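Trindivcombe Workshop Group
Minutes of the February meeting, 2 p.m.

Item 1. Wakilow picking kit, trial review

Aiguo Qian gave the report. The kit is on a 30-day trial from Leung, who want an answer before it runs out. The brochure calls it "ready for mixed parts on arrival." Aiguo said he would not put his name to that sentence. Setup took 3 visits from their engineer, and the quote allows for one.

Szu-yu Chung asked what the wrist camera gives us that the head camera doesn't. Aiguo said close work near the fingers, in theory. She was not convinced it earns its line on the quote.

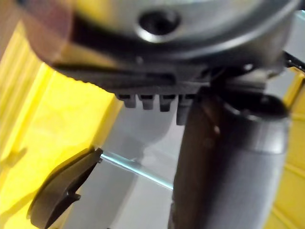

Wrist camera view, gripper finger at lower left.

Discussion of the bin task. Leung's sales sheet talks about speed and says nothing on dropped or marked parts. Szu-yu wants those figures in writing — a phone call won't do. She also asked who pays when a finger wears out. The service plan covers "normal use" and does not say what normal is.

Aiguo noted that the curved black parts are an easy shape to get hold of. He wants the small square pieces and the round discs from the lower shelf in the test as well, 20 of each, before anyone talks about buying. 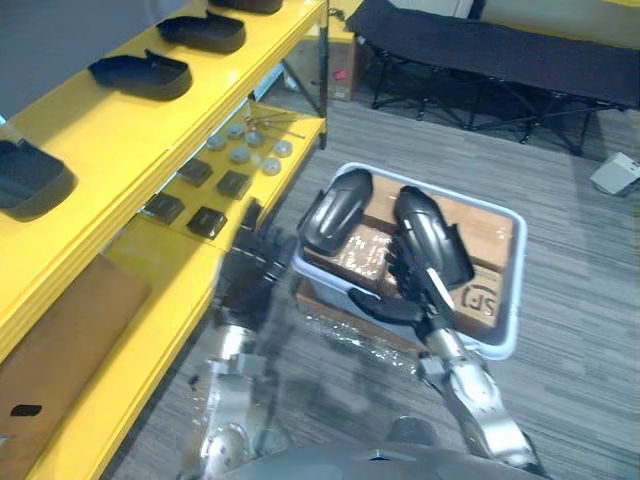

Page last changed: February, 4:20 p.m., by S. Chung

The right hand holding a curved part against the cardboard box in the bin was taken as a fair view of the job. Szu-yu said one grip proves very little.

Agreed: no purchase at this stage. Aiguo to ask Leung for 2 more weeks at no charge. Szu-yu to get a rival price from Cilutmont, service plan included.

Item 2. Door codes

Held over to next meeting.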